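Drawer task, teleop demos — notebook, Sun 9 May

Started on the upper drawer in the sim this morning, coffee in one hand and controller in the other, which I don't recommend.

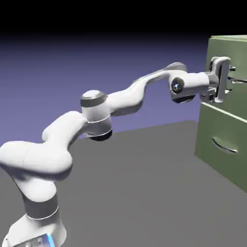

So the aim for this week is 100 clean demonstrations of opening the top drawer, all driven by hand, and then Clodagh gets to train on them while I go and lie down somewhere. I'm at 43 as of teatime. That's 43 I'd be happy to show somebody, mind you, the folder has a lot more than that in it and most of the rest are me learning how not to do it.

The approach is still the bit that eats the time. Pulling is easy once you've got hold of the handle! Getting there is another matter. I come in from the left with the arm stretched right out, fingers upright, and for the last little stretch I'm nudging and stopping, nudging and stopping, because from the operator's view you lose the handle behind your own gripper. Arlindo says he swings the view round to the cabinet side before closing. I tried it and then pushed the stick the wrong way twice, since left is now right and my thumbs haven't been told. Sticking with the one view for this batch so at least the demos agree with each other. If anybody else picks up the controller, please don't move the view mid-run, or if you do, put a note in the log line.

Things I changed today:

Halved the stick speed for anything inside the last bit before contact. It's on the left shoulder button, hold it down and everything goes to slow. Feels like wading, but the grasps are much better. Without it I was tapping the drawer front and the policy will learn to tap the drawer front, as we found out in February with the cupboard door. (Clodagh still has the plots. She brings them out when she wants me to feel bad.)

Took the pause out between closing and pulling. I'd got into a habit of closing, having a look, thinking about it, then pulling, and on playback it's a long stretch of arm doing nothing at all. Purificación spotted it. Her point was that the learner can't see me thinking, it only sees a robot holding a handle and not moving, so sometimes it'll hold a handle and not move. Fair enough. Now I close, count one in my head and go.

Start positions are now shuffled at reset. Only a small shuffle, the base stays where it is and the arm begins somewhere slightly different each time. I had been starting every run from exactly the same pose without noticing, which makes for very tidy demos and probably a rather stupid policy.

Things I didn't change and should have: the pull. I pull with a bit of a lift in it. Can't feel it while I'm doing it, but when you play the runs back the wrist creeps upwards as the drawer comes out, and if it goes far enough the fingers slide along the handle. I've lost a few that way. A real drawer would fight back and I'd know about it. With no force through the controller I'm going on eyesight alone, and eyesight says it's fine right up until it isn't. Oisín reckons we could lock the height once the gripper's shut and only let the operator move in and out. Tempting. But then the demos say "height never changes after grasp", and the first time we give it a drawer that's slightly off we're stuck. I'd like to try it on a separate batch and let Clodagh compare the two. Don't mix them in the same folder, please, I beg you.

Hussam dropped in over lunch and had a go (first time on this rig, he's been over on the Traveo job since the move). Annoyingly good at it. He does the whole approach in one slow curve with hardly a stop, elbow well up off the floor, and ends with the fingers lined up on the handle as though he'd rehearsed. I kept two of his in the set. Had a long chat afterwards about whether we want one person's style or several. He's for several. I'm for several too in principle, but we've only a small set and his curve and my shuffle don't have much in common, and I've a feeling the average of the two is an arm that goes halfway up and dithers. We left it there. Operator name is in the log from now on in any case, so it can be split later.

Some boring file stuff before I forget. Every run gets capped at 320 steps, and if you haven't got the drawer open by then it stops and counts as a fail. I've not hit the cap since I took the pause out. Failed runs go in "dropped", they don't get deleted — Purificación wants them for something and was a bit mysterious about what. The Irkeva machine is the one with the working recorder. The Quinlan one looks as if it's recording, the counter goes up and everything, and then the file's empty. I lost most of Friday to that. There's a sticky note on it now. Please leave the sticky note on it.

Lower drawer: not touched yet. The handle looks the same sort of curved pull so in theory it's the same task lower down, but the arm has to fold up a good deal more to get there and I don't know yet if the elbow will be happy. I'd like a day of just driving it about with the recorder off before anyone asks me for numbers. Arlindo has already asked me for numbers.

Also want to write down the thing about tired demos while it's fresh. I went back through this afternoon's and the ones from the last hour are noticeably worse. Slower to line up, more little corrections, a couple where I closed early and had to open again. They all count as successes because the drawer opened, and I've pulled the worst of them anyway. New rule for me is to stop after an hour and go outside. Kadolent's write-up has their operators swapping every half hour, and I remember thinking that was soft. I take it back.

Tomorrow: finish the batch if the wrists hold out, fix the lift (mine, not the robot's), and ask Oisín how long the height lock would take him. If it's an afternoon I'll buy the sandwiches. Clodagh wants the first lot by midweek whatever state it's in, and I've said yes to that, so it's written down now.

Later — did one more after packing up. Good clean grasp, nice straight pull, and the recorder was off.

3 comments · 2 shares
Contact the bench group | © Bench notes, all entries | Back to top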